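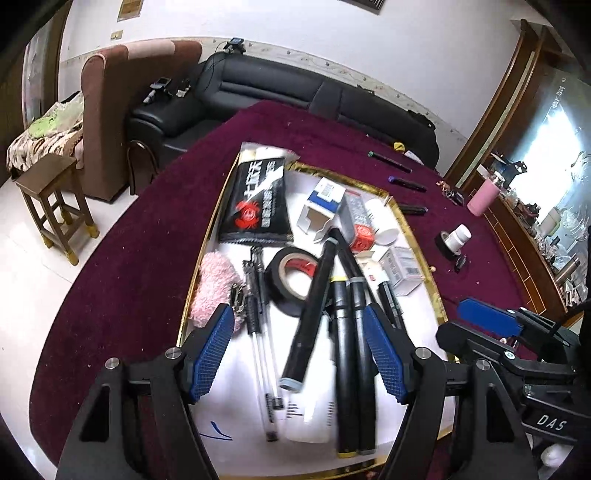 According to a reply in the older thread, now closed, a youth group that has been asleep for more than two years loses its number and must start again as a new group. Is this correct? I could not find it written anywhere, and the person who wrote it did not answer when I asked.

My situation is this. In our part of Zurham there was a scout group that met in the hall behind the church. It stopped meeting in May, two years ago, when the last leader moved away. The group was never formally closed, as far as I know. I have the old log books, the flag and one bank book with 651 in it. A few parents from our street would like to start it again, and I said I would find out how. I was a scout myself, but in another country, and the rules there were different.

What I want to know:

Can we continue under the old name and number, or must we register as a new group?

Who has the right to the money and the flag in the meantime?

Is there a lowest number of children for opening? I have heard many different numbers and I don't know which one to believe.

The old group also had an age limit that was wider than what the district uses today. In the first log book it is written that boys could join from the age of nine and stay as long as they wished. I suppose this is not possible now, but the older people in the village ask me about it, so I would like to give them a proper answer.

Thank you in advance, and please excuse my English.

Posted in Clubs and Youth Groups, February 2025

hillpath_vandholm

Start with the district office and not with the national one. The national office will only send you back to the district, and you lose a few weeks.

In our case (Vandholm, a little bigger than your place) the group was asleep for longer than yours and we kept the number. The reason was simple: the number had not been given to any other group. The district secretary looked in the register, saw that our group was marked as "suspended" and changed it back to "active" after we sent the forms. If yours is marked as "closed", then it is a different procedure, and I believe you will get a new number. But you can ask to keep the name. So the two-year rule in the old thread may be from a different district, or it may be somebody's memory. I would not trust it before you have seen it on paper.

About the money. Please do not spend it, even on small things like rope or badges. When a group sleeps, the money normally belongs to the district, which keeps it for the group in case it opens again. It depends on the constitution of the group, if there was one. Look inside the log books, it is often glued in the first pages or folded at the back. Ours was between two pages of camp menus. The bank will also want a letter from the district before it changes the names on the account, so ask for this letter early. We waited longer for the bank than for everything else together.

The flag is usually treated as property of the group, the same as tents. Keep it dry and make a short list of what you have, with the place where each thing is stored. Sign it with one other adult. It protects you if somebody comes later and asks where the things went.

For the number of children I can't give you a figure that is valid everywhere. Our district looked more at the adults. They wanted to see that the leaders had done the training and the background check, and that there were always enough adults for the size of the meeting. We opened with one small patrol and it was accepted.

marmot77

Just ring them. We did ours in one afternoon. The hall rent is what will kill you, we pay 400 a year and that is the friendly price.

Sfeir_log

I want to add something about the age limit, as the other replies did not touch it.

In the early years many groups made their own rules. Somebody held a meeting, a limit was agreed, and it was written in the book. Often the upper end was left open, and so you find young men who were already working and still went to camp as scouts. Later the movement was divided into sections by age, and the older ones became rovers or leaders. So your log book is not strange at all. In Sfeir we have a similar page, and there the upper limit was first left open and afterwards crossed out with another ink.

Today you have to follow the sections of your association. The older people in the village can still belong to the group, but in another way: as adult helpers, or in a supporters' branch if your association has one. In our group the supporters pay a small fee, they come to the campfire, and they repair the benches. For many of them this was enough.

One request. Before you hand over the log books to anyone, make copies of every page. The Ollance archive took ours for scanning and did it with care, and they gave the originals back. They have more than 1,000 pages from local groups now, and it is free to look at them in the reading room. Do not use tape on torn pages – it turns yellow and pulls the ink off. Put the loose sheets in a plain paper folder in the order you find them, even if the order looks wrong.

If the first registration paper is missing from your books, ask the district for a copy of their entry. In my experience they keep the date of the first registration even when everything else is lost, and you will need that date if you want to keep the old number.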